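HOME STORAGE AND SPACE PLANNING
Unit 2 handout: Shelving

Instructor: Ritva Keskinen
Lab sessions: Eetu Lindqvist

Read this before the September lab. Bring a tape measure, a pencil and the worksheet from Unit 1 with your own room sketch on it. The worksheet is collected at the end of the session.

1. What we mean by a shelf

In this course a shelf is any flat surface that holds things above the floor and is open on at least one side. Drawers and lidded boxes are covered in Unit 4.

Terms you need:

Board — the flat part that carries the load.
Span — the distance between two supports, measured from inside face to inside face.
Divider — an upright that splits a unit into compartments. A divider may carry weight or it may only keep things apart. Check which before you take one out.
Clearance — the open height between one board and whatever is above it.
Depth — front edge to back edge of the board.
Back panel — a sheet fixed across the rear. It keeps the unit square as well as stopping things from falling behind.

2. Span and sag

A board bends under load. Doubling the span, with the same board and the same load spread evenly along it, gives eight times the sag for an ordinary springy material if the total load stays the same. If you fill the longer shelf just as tightly, the total load doubles too, and the sag comes out at sixteen times. Students lose points on this every term by forgetting the second part. Read the question and see whether the load is given as a total or per inch.

Thickness works the other way. A board twice as thick sags one eighth as much. Making a board deeper from front to back helps much less: twice the depth gives half the sag, and people usually fill the extra depth, so the gain goes away.

Ways to cut down sag in a unit you already have:

Add a support at the middle of the span.
Fix a strip on edge under the front of the board.
Fasten the board to the back panel along its full length.
Move the heavy things to the ends.

Sag that stays after the load is removed is called creep. It is common in particleboard and in some plastics. You can turn the board over, but it will creep again in the other direction under the same load.

3. Worked problem

The Nieminen apartment has an alcove with an inside width of 44 inches. The owner wants four boards for books and asks if a center divider is worth the trouble.

Take the divider as 1 inch thick. That leaves 43 inches, so each compartment is 21 1/2 inches wide. Compare the board with no divider, at a span of 44 inches, to one of the shorter boards. The ratio of spans is a little over 2. Books are loaded per inch, so we use the fourth power. The ratio raised to the fourth power is close to 17.5. The short board sags less than one seventeenth as much as the long one.

The divider takes up 1 inch out of 44 on each shelf, a bit over 2 percent of the width. For books this is a good trade. For folded blankets it may not be, as the load is small and a long open shelf is easier to fill.

Saimi Rissanen's answer last year used a thicker board and no divider. That is also acceptable if you show the numbers.

4. Depth and reach

Deep shelves hold more and are harder to use. Anything behind the front row has to be remembered or moved for. For a kitchen or a supply closet, start with a depth of 12 inches and go deeper only if you can name the object that needs it.

Reach depends on height. Between hip and shoulder most adults can reach the back of a 14-inch shelf without leaning. Above the head the usable depth drops fast. Put light things you rarely need up there.

Small things get lost at the back of a compartment even when the shelf is nearly empty. The usual fixes are a tray that pulls forward, a lower light level above and more below, or a shallower board. Clear shelving lets some light through from above, and the shadow under each board is weaker, but the contents still have to be told apart from whatever is behind them.

5. Clearance

Measure the tallest item that will live on the shelf and add 2 inches. Add 3 if people will be lifting the item out by the top. Then check the total:

Sum of clearances + sum of board thicknesses = inside height of the unit.

If the total is too large, look for one tall item that is driving the whole layout. Often it can go somewhere else. In the Grorow seed room exercise, one watering can took up a full row that could have held two rows of trays.

Adjustable boards on pegs solve some of this, with a cost in stiffness. A unit where every board is on pegs and there is no back panel will lean sideways when pushed. Fix at least one board in place near the middle.

6. Tipping

Any unit taller than it is deep can tip. Load the bottom first. Fasten the top to a wall stud, not to drywall alone. A child climbing on the lowest board puts weight forward of the front edge, and this is the case you design for.

Counter units and tabletop units tip too, and they also slide. On a smooth surface use rubber feet or fasten the unit down.

7. For the lab

Work in pairs. Eetu will assign a unit to each pair. Record span, board thickness, depth and clearance for every compartment, then load the longest board with the sandbags and measure the sag at midspan with the ruler and string. Wait two minutes before you read it. Write down the reading before you take the bags off — not after.

Lempi Leinonen has the key to the supply room. Return the sandbags to the lower rack.

Reading: course packet, "Boards and Brackets" by Algirdas Strazds, first two sections. Skip the table of wood species. 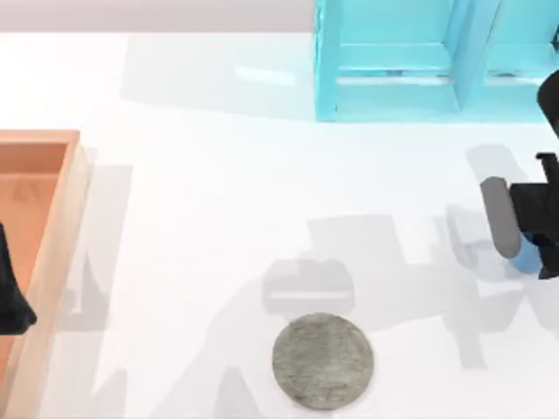 Fig. 1. Translucent shelf unit with a vertical divider and two compartments (rendering).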